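Padelus Food Boxes
by Plutton

Clear storage boxes for leftovers, packed lunches, baking bits and everything else that ends up rolling around in the fridge.

Code: Padelus 516
In stock at Usden and at the Inskip shop

Padelus is the range we get asked for more than any other, and we love it. These are plain, see-through food boxes with soft rounded corners and straight-ish sides, made to be used every day and washed every night. No clips, no vents to lose down the back of the dishwasher, no little date dial that sticks on February. You get a box and a lid, and they fit each other properly!

The plastic is translucent, with a slight cloudiness to it. You'll know your soup from your stewed apple without opening anything, though you won't be reading a recipe card through the side. We tried a glass-clear version a while back and it looked wonderful for a month, then every scratch showed. This finish wears far better, and after a year of pasta sauce and metal spoons our oldest samples still look decent on the shelf.

What people like about it

The rounded corners come up again and again. A spoon goes right round them, so the last of the rice pudding comes out, and so does the washing-up sponge. They also make the box kinder in a full rucksack – anyone who has carried a hard-cornered lunchbox against their back on a long walk will know what we mean.

The size is a good one too. It takes a generous lunch for one, or enough grated cheese for a week of toasties, or a surprising number of flapjacks if you cut them small (we do). Leanne Crabtree, who looks after the range at Plutton, keeps her sourdough starter in one with the lid resting on top, and has another for odd buttons, so you needn't stick to food.

Boxes without their lids nest inside each other, and the lids stand up neatly next to them in a drawer. With the lids on, they stack. We'd go up to 5 high in a fridge door that gets slammed by teenagers, and you can be braver than that in a cupboard. 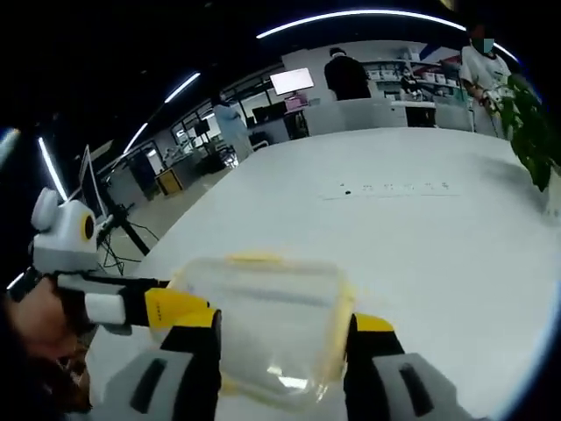
Padelus food box in clear, with the pale yellow rim.

Colours

The pale yellow edging is our favourite. It's a gentle, buttery sort of colour that looks cheerful among the jars and is easy to spot at the back of a shared fridge at work. We also do a soft grey and a sage green. The body of the box is the same in all three, and the lids swap between colours, so if you run grey for raw and yellow for cooked you can change your mind later.

Using it

Fridge and freezer: fine for both. Leave a finger's width at the top if you're freezing anything runny. Let the box stand on the worktop for a few minutes before you try the lid, as it will be stiff straight from the freezer.

Microwave: the box yes, the lid no. Rest a plate over the top instead. Tomato sauces and curries will tint the plastic if you heat them in it, and once that orange has gone in it tends to stay. A sunny windowsill takes some of it out, oddly enough.

Dishwasher: top rack, please. The lids do best lying flat and away from the heating element.

Oven and hob: no.

To open, hold the box steady with one hand and lift the lid from a corner. Pulling from the middle of a long side works too, but you'll be there longer. To close it, press along the two long sides first and then go round the corners with your thumb. It's quite a satisfying job.

Packs

Single box with lid
Set of 5 boxes with lids, one colour
Set of 10 boxes with lids, mixed colours
Spare lid, any colour

The mixed set is the one to get if you're clearing out a cupboard full of old takeaway tubs and want to start again. Ours went from two crammed shelves to one tidy one, with room left for the big colander that used to live on top of the fridge. Spare lids are sold on their own all year and fit every Padelus box we've made, including the early ones with the narrower rim.

Larger orders

Nurseries, village halls and small cafés often want a good few at once. We can pack 1590 boxes to a pallet, with the lids boxed separately, and we're just as happy to send a couple of mixed sets if that's all you need. Ask for Leanne at the Inskip shop and tell her which colours you're after. Sage green is running low until the next batch arrives in March – yellow and grey are both ready to go.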